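Girnlow Cups, release two

Demonstrations of two robot arms putting measuring cups into a white bin, collected by teleoperation. There are 428 episodes, each 30 seconds long. We wanted 1,000. We also wanted a window.

What's in an episode: joint positions for both arms, gripper state, camera views and one line of text giving the instruction. Cup colour is named in the instruction, so please don't train on greyscale and then write to us.

Layout: cups are scattered by hand before each take. Human beings are poor at random, and ours favour tidy arcs. The Unby split uses positions drawn by a script and is the one to test on.

Failures: drops and missed grasps are kept and labelled. Deleting them made the May release look brilliant and the policy behave like a toddler in mittens — we've learned our lesson.

Known problems: handles pointing at the bin are over-represented. The plant stays put in every episode, so your model may come to depend on it emotionally.

Loading: the Pella reader handles both splits. Older Bellis scripts will open the files, then swap left and right arms without comment.

Two views of the bench:
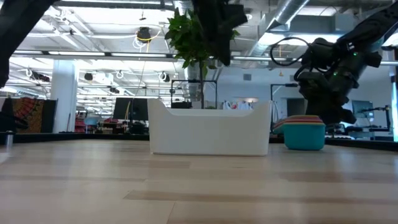
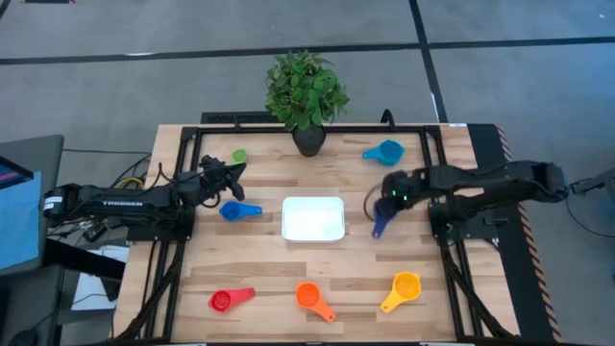
Data card by the Girnlow collection team, October 2021

Corrections are welcome through the issue tracker. Include the episode number and the split.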